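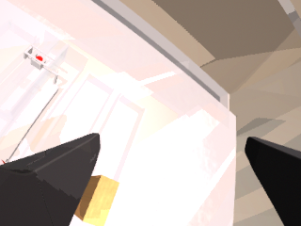

Vernow Lab - Household Tasks Group

2 min read

Can a machine tidy a tabletop yet? In simulation, sometimes. One yellow wooden block, two fingers, open gap.

The white surface is glossy and blows out under our lights. Edges get hard to find. The block does not.

We budget 2000 simulated attempts per policy. A kid clearing a table gets one.

My position: picking up, soon. Putting away, no. "Away" is different in every house - and we have no good spec for it.

Next up is clutter, in November.

- Rozália Katona

Related
Jirnen gripper notes
Why folding towels is still hard
Flulleo: 21 shop-floor chores, ranked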